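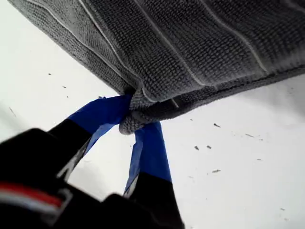 A gray microfiber towel with a raised, looped surface, a hemmed edge and three pale stripes.

The Towel Drawer, Sorted

Most kitchens own too many towels and use the same few. The rest sit folded at the back of a drawer until someone needs a rag for the car.

Microfiber has taken over a good part of that drawer. It is a knit of very fine synthetic fibers, usually polyester with some polyamide, and the surface is what does the work. Raised loops give it more area to hold water and pick up grease. A flat weave is better for glass, where loops can leave lint or drag.

Look at the hem before you buy. A rolled or folded edge that runs evenly to the corners will outlast one that has been cut and overstitched. Corners go first, as they are what people grab. Stripes knitted into the cloth last longer than printed ones.

The home store Workosia, in Nirmont, sorts its towels by job and not by color. Glass cloths are on one shelf, counter cloths on another, and floor cloths are in a bin by the door. It is an easy system to copy at home. Dark gray for counters and something lighter for dishes is enough to keep them apart.

Washing is where most microfiber is ruined. Use warm water and a small amount of liquid detergent. Leave out fabric softener, which coats the fibers and stops them absorbing. Keep the load away from cotton, especially terry, or the loops will come out full of lint. Tumble on low or hang the towels by a corner — they dry fast either way.

Bárány, a small maker in Warnen, sells its towels in packs of 3 and suggests retiring one when water starts to bead on it. Try a hot wash without detergent first. If it still beads, move it to the garage.

Fold what is left in thirds and stand it on edge in the drawer, hems facing down.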